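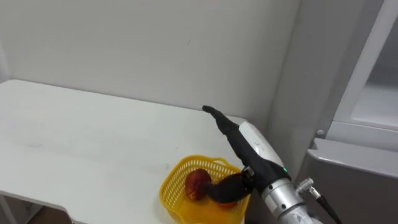 How often should a shared kitchen fridge be checked?
Once a week for the full list, with a two-minute look at the shelves and the door seals every morning before anyone starts cooking.

Triststead Shared Kitchen
Fridge and fruit storage checklist, November round
Checked by: Heather Morrison
Second reader: Ecaterina Voicu
Asset number: 1183

Marks used: OK / WATCH / ACTION. Please write a comment even when the mark is OK. I love reading them and they make the next round so much quicker!

SECTION A: POSITION AND SURROUNDINGS

A1. Fridge stands level and doesn't rock when a door is opened
Mark: OK
Comment: Rock steady. Whoever adjusted the feet after the floor was relaid did a lovely job.

A2. Gap between fridge and wall free of boxes, bags and cloths
Mark: OK
Comment: Please keep it this way. The gap is a magnet for carrier bags and the air needs to move.

A3. Table beside the fridge clean and fit for setting food down
Mark: WATCH
Comment: There are faint scuffs and smudges on the white top. Bicarbonate on a damp cloth shifts most of them, then rinse and dry. I'd like this done before fruit goes straight on the surface.

A4. Plug, lead and socket undamaged
Mark: OK
Comment: Looked along the full length of the lead with a torch. Test label 753 is still readable.

SECTION B: BASKETS AND LOOSE FRUIT

B1. Basket whole, with no cracked mesh or sharp bits
Mark: OK
Comment: I'm a great fan of the yellow basket. The open sides let air round the fruit and you can see at a glance what's left in it. Run a finger round the rim when you wash it, as that's where splits start.

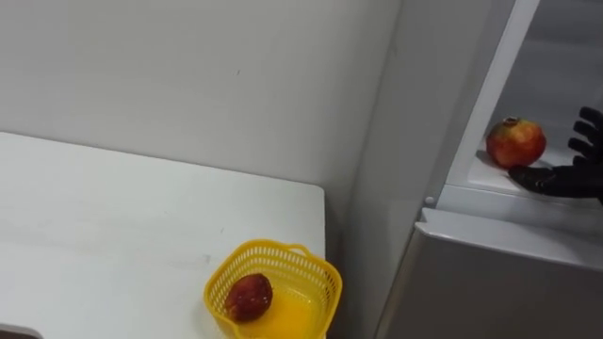 It wants a proper wash in warm soapy water at the end of each week, and it must be dry before it goes back into use. The solid floor holds juice in a way the mesh doesn't, so give the corners a go with the old toothbrush — the one with the tape on, please!

B2. Fruit looked over before it goes in or out of the cold
Mark: OK
Comment: Turn each piece right round. A soft patch likes to hide underneath. Pomegranates keep beautifully in the cold, and a bit of mottling on the skin is no reason to throw one out. Weeping or a sour smell is.

B3. Basket kept back from the table edge
Mark: WATCH
Comment: Ecaterina would like a hand's width all round, and I agree. It's an easy thing to catch with an elbow when you're busy.

SECTION C: UPPER COMPARTMENT

C1. Shelf floor clean, no pooled water
Mark: OK
Comment: Wiped out at 15 minutes past eight, and it came up a treat. The pale lining shows every drip, so there's no excuse for missing one.

C2. Contents spaced so air can get round them
Mark: OK
Comment: Plenty of room. Don't be tempted to fill it to the roof the day before the Jaidee supper club. 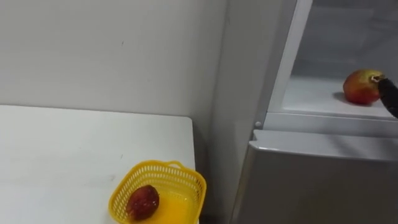 Item C2: upper compartment open, fruit on the shelf floor.

C3. Thermometer reads between 1 and 5 degrees
Mark: OK
Comment: A steady 3 on both readings. Splendid!

SECTION D: DOORS, EDGES AND FITTINGS

D1. Seals clean and gripping
Mark: ACTION
Comment: The paper strip test held well at the top and slid out too easily at one lower corner. New seal ordered from Skusmont. Until it comes, press the door shut with a flat hand and check it has caught.

D2. Small fittings round the opening secure
Mark: OK
Comment: All tight. Tell me if one works loose and don't force it back in.

D3. Top edge of the lower door clean and free of grease
Mark: OK
Comment: Hands go here all day long, so it gets its own line. It's very easy to clean once you remember it exists. 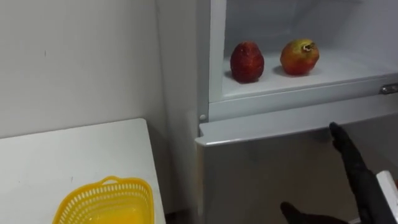

Items D2 and D3: edge of the open compartment and top of the lower door.

D4. Doors left open no longer than needed
Mark: WATCH
Comment: Much better than last round, well done everyone. Decide what you want first, then open up.

CARRIED FORWARD
D1 seal to be fitted and tested again by Ecaterina. A3 to be looked at next round. Spare thermometer on loan to the Lasance kitchen, to be asked for back.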